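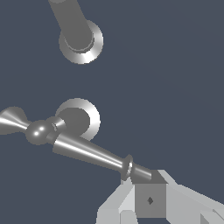 Two grippers, one simulator and a pile of table legs

October 29, 2019

I'd been bugging the controls engineer at Retville for months to let me sit in on one of her gripper trials, and this fall she finally gave in. She had a simulation open when I got there, a long turned part lying diagonally across the screen with the gripper down at the bottom, and she kept nudging the view around while we talked (I don't think she can talk without a mouse in her hand).

Retville makes furniture parts, lots of them turned, and she's choosing between two grippers for the packing line. One is the Nisteck, a plain parallel model. The other is the Apaza, which has softer pads and costs more. I asked why she'd start in a simulator when both of them were sitting on the bench behind us.

"Because I can drop a leg 400 times in there before lunch and I don't have to pick any of them up!" she said. "On the bench I get tired and start placing the part nicely for it. The simulator never does me any favors."

So what makes a table leg such a pain? I figured it was the weight, and she shook her head before I'd even finished.

"It's the shape. You've got a taper, so flat fingers want to slide toward the skinny end. Then there's a ring or a ball in the way, and if you close on the edge of that, the whole thing twists. You want a straight bit, and there's hardly ever enough of it."

Her fix for now is to have the controller look for a good spot before it closes, and back off 5 millimeters if the first touch feels wrong. She runs both grippers through the same controller, a Rillilen, and she was pretty firm about that. She'd tried it in June with each maker's own software and threw the results out. "I was comparing two programs and calling it two grippers," she said.

I asked who's winning, of course. The Apaza holds better on the thin ends, she told me, but it takes roughly 15 minutes to change the pads, and the Nisteck takes 2.

"If you ask me, I'd take the Apaza. If you ask the people on the line, they want the one they can fix with a single wrench, and they're the ones who'll be standing there."

She doesn't trust the friction numbers in her model yet, either. Varnished legs slip more on the bench than they do on the screen, and she's been adjusting that by hand, one finish at a time. Walnut stain is next. I've already asked if I can come back for the bench runs, and she said yes, as long as I bring my own safety glasses.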